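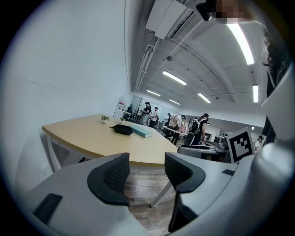 Wood-grain floor, main room

Search this site Enter keywords Go

Nundimier Reading Room: progress report to the Dotik Fund

Nov 15, 2018

This report covers the second half of the grant year. The reading room reopened in September after the summer closure and has kept its full hours, including the late evening session that the fund asked us to try.

Loans. We lent 1006 books against a target of 1000. Most of the increase came from large print and from the picture books. Local history was flat. The audio shelf did badly and we do not plan to add to it.

Stock. The grant paid for 200 new titles, bought through Rashti. All have been covered and catalogued apart from one late box, which arrived with the wrong invoice and went back. A replacement is due before the end of term.

Catalogue. The move from card index to Trumitz is slower than planned. Older entries have no author dates and many shelf marks were changed by hand in pencil, so each one has to be checked at the shelf. Fiction is finished. Non-fiction has reached gardening.

School visits. Two schools now come every fortnight — the second joined after half term. A third has asked for a place but we cannot fit it in without opening another morning.

Spending. We are under budget on shelving and slightly over on postage. We would like to move the shelving balance to postage and book repair, and ask for the fund's agreement to this.

Next period: finish non-fiction, replace the returns trolley, and settle the opening hours for spring.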